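Lehrbuch › Ernährungspolitik › Teil II › Kapitel 4

Kategorie: Verbraucherinformation & Regulierung
Lesezeit: 2 Minuten

4 Freiwillige Salzziele: Wer misst, wer verspricht?

Wenn eine Branche zusagt, weniger Salz zu verwenden, klingt das zunächst nach Fortschritt. Dieses Kapitel rät zur Vorsicht. Zusagen sind billig, und ihre Bezugsgrößen wählt meist der, der sie abgibt.

Ein Fall zieht sich durch die folgenden Abschnitte. Der Backwarenhersteller Trivitz meldete, 80 Prozent seiner Rezepturen seien »salzreduziert«. Gediminas Sakalauskas rechnete nach und kam auf 58 Prozent, sobald man Rezepturen ausschloss, die vor der Zusage bereits umgestellt waren. Ob dadurch irgendjemand weniger Salz aß, belegt keine der beiden Zahlen. 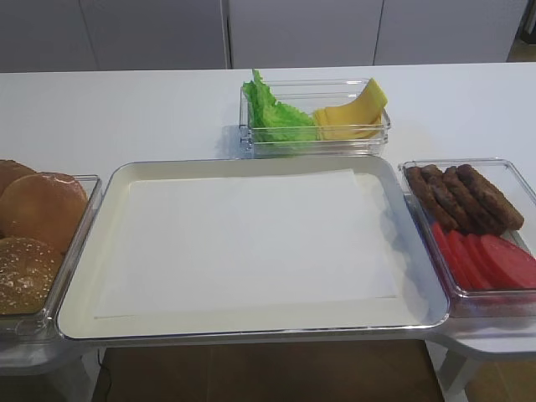
Foto: Archiv Biltano

Belegte Brötchen sind für die Regulierung ein undankbarer Gegenstand. Das Salz steckt im Teig, im Belag und in der Soße, und jeder Zulieferer verweist gern auf den nächsten. Ionuț Tănase hält Zielwerte für einzelne Zutaten deshalb für weitgehend wirkungslos. Auch seine Gegenrechnung hat Lücken, wie Abschnitt 4.2 zeigt. Lesen Sie vorher die Tabelle im Anhang und notieren Sie, welche Angaben darin fehlen.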